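Zupan 2: what has changed in the grasp planner

With the April release, Zupan gets a new grasp planner and a new way of talking to the hand controller. Many of you asked for a short explanation before you update your own cells, so I try to give it in this item. The installation notes are on the usual page and I will not repeat them.

The old planner was made for boxes. It looked for two flat sides facing each other, chose the pair with the best score and sent one closing width to the hand. For cartons and tins this was good enough, and the Pulbridge packing line still runs on it. For round things it was a bad choice from the beginning. The point cloud of a sphere has no flat sides, so the planner found small patches that were only noise, and the hand closed on a different place each time. We covered this for a long time with a bigger closing force, and I am not proud of it.

The new planner does not look for sides. It fits a simple shape to the segmented points (sphere, cylinder or box), and from this shape it proposes up to 60 hand poses. Each pose already includes the position of every finger, so the hand can curl around the object from above and from below at the same time. Poses that would bring a finger into the table are removed before scoring. In the first version we did this check after scoring, which was slower and sometimes left us with no pose at all.

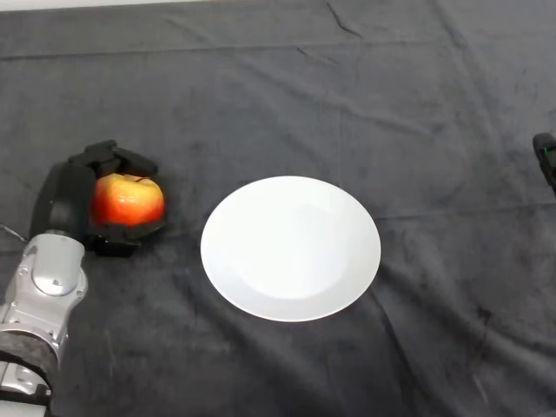

Edin Yordanov
Motion and Grasping, Fivivden

Most of our daily checks are pick and place with fruit and a plate, and the apple is the one I use most. It is glossy, and a glossy surface gives holes in the depth data exactly where the light is reflected. The sphere fit handles this quite well when the hole is small. When the hole is large, the center of the sphere moves away from the camera and the fingers close too late. There is now a parameter for this, fit_min_coverage. If the visible part of the object is below this value, the planner asks for a second view before it plans anything. Please do not set it to zero to save time. I did it, and I had to pick up fruit from the floor for one whole afternoon.

The plate is a different problem. A white plate on a dark cloth is easy to segment by color, but the rim is thin and the well is shallow, so in the height map it almost disappears. We now fit an ellipse to the outline of the plate and take the placing point from its center. The release height comes from the cloth around the plate plus a fixed offset. This is simple, and I prefer it to the learned height estimate we had before, which was better on average but made a strange mistake now and then.

About the cloth: the wrinkles were a real source of trouble. The table plane was estimated from all points outside the objects, and a long fold could tilt the plane enough to make the collision check refuse good poses. The estimate now runs in 3 passes and drops the points which are too high above the plane. If you work on bare tables you will see no difference.

The interface to the hand has changed too. Before, Zupan sent a target and waited. Now it sends short finger trajectories at 200 Hz and reads back the motor currents, and each finger stops alone when its current goes over the limit. The limits are in the hand profile, one value per finger. Old profiles with a single value still load, but you will get a warning in the log.

Two things are not ready. Planning for both arms together is still turned off by default, because the lock on the shared workspace can block when one arm is paused by hand. The replay tool from Brudidis opens the new log files but does not show the finger currents yet - they are in the file, only the plot is missing.

If the planner refuses an object that you think it should accept, please send me the log together with the point cloud. A log alone tells me which check failed, but not why. Write the hand profile name in the subject line, so I can sort the messages.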